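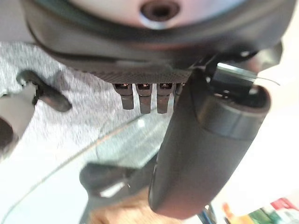

Words for rough surfaces are learned late and unevenly, and many adults get through daily life with only a few of them. In our interviews the same speaker would use "rough" for sandpaper, unpainted brick, a cat's tongue, and the rim of a coin. Trade words are a different matter. "Knurled" is a good case: most people have handled a knurled surface, but few outside the metal trades have a name for it. The narrow band running across Figure 3, with its fine crosshatched pattern, is what machinists mean by the word. When speakers without shop experience talked about surfaces of this kind, they tended to borrow from cloth ("woven," "like canvas"), from food ("waffled"), or from animals ("snakeskin"). We call these borrowed descriptions, and the rest of this section deals with who uses them and when.

The material comes from two towns. Skarkent had a tool works until the 1980s, and a good share of its older residents worked there or had a parent who did. Watholm is a market town of similar size, with no history of metalwork. We recorded 42 speakers in all, split evenly between the two towns. Each speaker took part in a spoken interview and, some weeks later, a sorting task with cloth bags. In the sorting task the speaker reached into each bag, felt the object without looking at it, and said what it felt like. Interviews were done by Kittipong Ongart in the speaker's home or in the town library, whichever the speaker preferred. Speakers were not told that we were interested in trade words until both sessions were over.

From the recordings we took 600 descriptions of surfaces. A description was counted once for each surface, even if the speaker repeated it later. Where a speaker changed his or her mind, we kept the first answer and marked the second in the notes. Descriptions made up only of a general word such as "rough," "smooth," or "bumpy" were coded as plain. Those that used a term from a craft or trade were coded as trade, and those that compared the surface to some other thing were coded as borrowed. Two coders worked separately and then settled their differences by talking through the recordings. Most of the disagreements had to do with "ribbed," which is a knitting term for some speakers and an everyday word for others. In the end we coded it as plain unless the speaker mentioned knitting.

Borrowed descriptions were common in both towns, but they did different work. In Watholm they usually stood alone. A speaker would say that a surface was "like a waffle" and stop there. In Skarkent they were more often joined to a trade word, as a gloss for the interviewer's benefit: "It's knurled, you know, like a file but friendlier." Older Skarkent speakers did this even when Ongart had already used the trade word himself. We take this as a sign that speakers see the word as belonging to the town and do not expect a visitor to share it.

Age mattered more in Skarkent than in Watholm. Speakers there who were of working age before the works closed used trade words freely, and so did several of their children. The grandchildren mostly did not. One woman in her twenties said that her grandfather had a word for "that gritty crisscross" and that she could hear him saying it but could not bring it back. Others knew the word but put it to a wider use. Two speakers called tree bark knurled, and one used it for her own knuckles. It is possible that "gnarled" has some influence here, as the two words sound alike in fast speech. Our recordings are not good enough at the start of the word to settle the point.

A smaller set of descriptions did not fit the coding well. Some speakers described what the surface did to the hand and left the surface itself aside: "it bites a little," "it won't let you slip." Shokri treats such answers as a failure to find a word. We are less sure. They came up quickly, with no pause before them, and the same speakers often had a plain or trade word available when asked again. Vendar's account, in which touch words begin as words for actions, fits our recordings better, although it was based on written sources and does not deal with regional speech. We coded these answers as a fourth group, action descriptions, and return to them in Section 5, where they are compared with the words the same speakers used for fabrics.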